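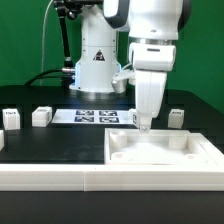 The gripper over the tray on the test bench, Fletville.

Gripper trials: frequently asked questions

Last updated September 1, 2023

Which grippers are you comparing?
The Prusex two-finger and the Wumbei two-finger. Both bolt to the same wrist, after some swearing over the Wumbei adapter plate.

What counts as a pass?
The part has to be picked up, carried and set down inside the tray without touching the rim. Each gripper gets 200 tries. Nudging the tray and looking innocent is a fail.

Why is there a marker on the finger?
So the camera can tell where the fingers are, as opposed to where the controller believes they are. The two don't always agree. The printed sheet of four markers on the table does the same job for the table.

Can I move the marker sheet?
No. If you already have, run the calibration again. It takes 12 minutes and you may spend them thinking about what you did.

Which controller should I use?
Rarnel, for all logged runs. The older one is quicker to start and is also quick to stop, usually halfway through a pick.

The fingers are hovering over the tray and nothing is happening. Is it broken?
Count to 13. The planner pauses before going down between the corner posts. If it's still hovering after that, press stop and write down the run number.

Why the green backdrop?
It makes the background easy to cut out of the camera footage. It does nothing for anyone's complexion.

Can I try my own gripper?
Yes, if it weighs less than 5 kilos and comes with drawings. We have slots from November. "It's basically the same as the Prusex" is not a drawing.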